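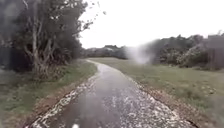
Bench notes, December 2020

Right, so the Emura laptop is back on the bench with the same complaint as last time, the home page keeps flipping to some search page the owner never asked for. I cleaned this thing in April and I was quite pleased with myself then, so I'm a bit less pleased now!

Started with the obvious. Went through the installed programs list sorted by date and found 2 entries that had gone on within the same minute, a video converter called Isow and a toolbar thing with no publisher listed. The owner remembers wanting the converter (for a wedding video, I think) and has no memory at all of the other one. It'll have been one of those installers where you have to pick "custom" and untick a box on the third screen, and who does that at eleven at night.

Uninstalled both the normal way. The toolbar wanted to open a survey on its way out, closed that. Rebooted, opened the browser, and there was the search page again. Grr.

Where it was hiding, so I don't have to work it out a third time:

The desktop shortcut. Somebody had stuck a web address on the end of the target line, after the closing quote mark. You can reset the browser settings all day long and it makes no odds if the shortcut is telling it where to go. The taskbar one had it too, and it's a separate file, so check both.

A scheduled task with a boring name, set to run at log on. It was putting the address back on the shortcuts every time. I deleted the task first and then fixed the shortcuts — did it the other way round to begin with and wasted a good half hour wondering why I was going mad.

One extension that came back after removal. It was synced to the owner's account, so it needs taking off there as well. In the end I switched sync off, removed it, cleared the synced data and switched sync on again. Bookmarks came through fine, but I exported them beforehand just in case.

Ran the scanner after that and it picked up 16 leftovers, mostly registry keys plus a folder under the user profile. Quarantined the lot. Second scan came up clean. I've restarted it 5 times since and the home page has stayed put, so I'm calling it done for now.

Still to do: the Sithole desktop has something similar but only in one browser, and I haven't looked at its tasks yet. And the Jernumov backup stick needs wiping before anyone plugs it into anything, please, I've put tape over the end of it. If whoever's in next gets a minute, could you also update the scanner on the other bench machine? It was moaning about old definitions when I shut it down.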